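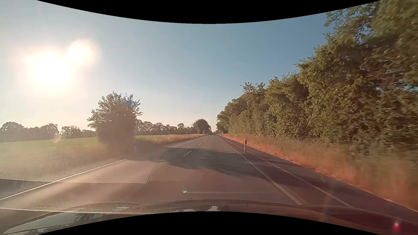
Low sun over an open stretch of two-lane road.

How to Plan Fuel and Rest Stops for a Long Drive
By Zanele Mofokeng
2025-11-13

A long drive goes better when the stops are set before you leave. You need a map, a pen and your car's real mileage.

Step 1. Find your working range
Fill the tank, reset the trip meter and drive as usual until the gauge reads one quarter. Write down the miles. My car gets 113 miles less than the manual says it should, so I plan by my own number.

Step 2. Mark the fuel stops
Start at home and mark a town before each point where you would reach a quarter tank. My October trip from Sotmont to Chambi was 1166 miles and took nine stops, counting meals. Check opening hours for small towns. The only station in Findness closes early.

Step 3. Add rest stops
Put a break at least every two hours, even if you don't need gas. Get out and walk. Fifteen minutes is enough for most people.
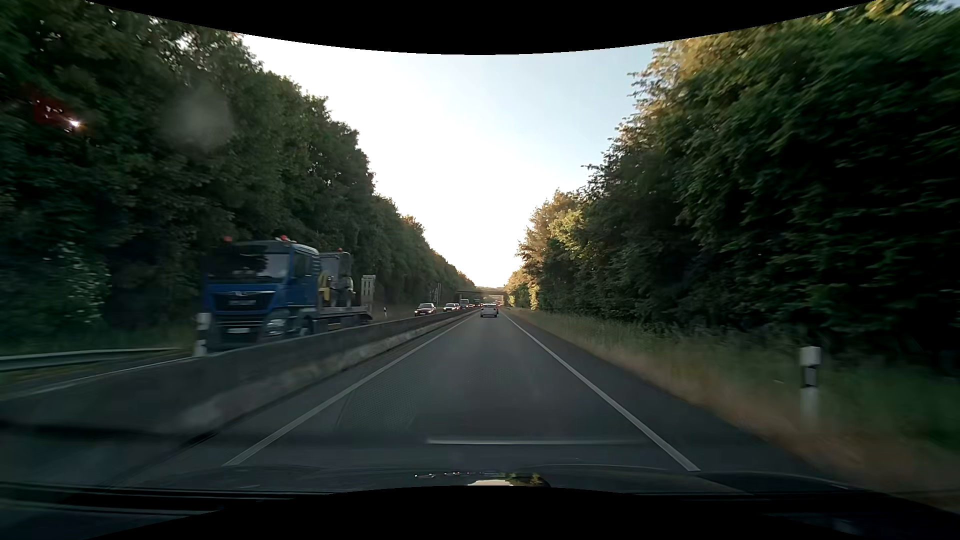 Divided road through the woods, with light traffic ahead.

Step 4. Look at the time of day
Work out which way you will be heading in the early morning and late afternoon. If you'll be facing the sun, schedule a meal then. Clean the windshield inside and out the night before and keep sunglasses where you can reach them.

Step 5. Write it on one card
List each stop, the exit number and the miles from the last one. Tape the card to the dash, clear of the vents and gauges. Give a copy to someone at home.

If you skip a stop, cross it off and check the distance to the next one before you pass the exit.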